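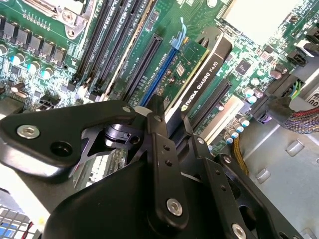 Packing after nasal surgery – when does it come out?
Catinca Pop
I'm having a septum repair at Mornberg on Saturday. The leaflet says packing stays in "as advised." How long is that usually?

Lise Li
Mine stayed in 2 days. Sore, but quick to remove.
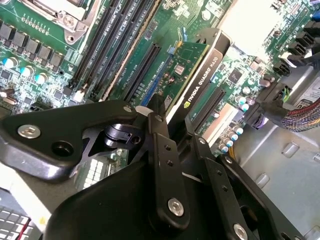
Open workstation with a green motherboard

Vangelis Drakos
It depends on the surgeon. Some use splints and no packing at all. Call the ward and ask, and tell them if you take blood thinners.
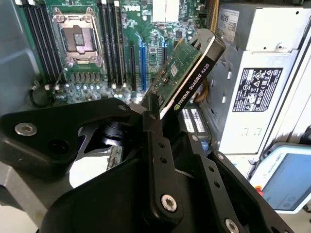

Also ask about saline rinses – I was told to start the day after removal and kept going for roughly 32 days.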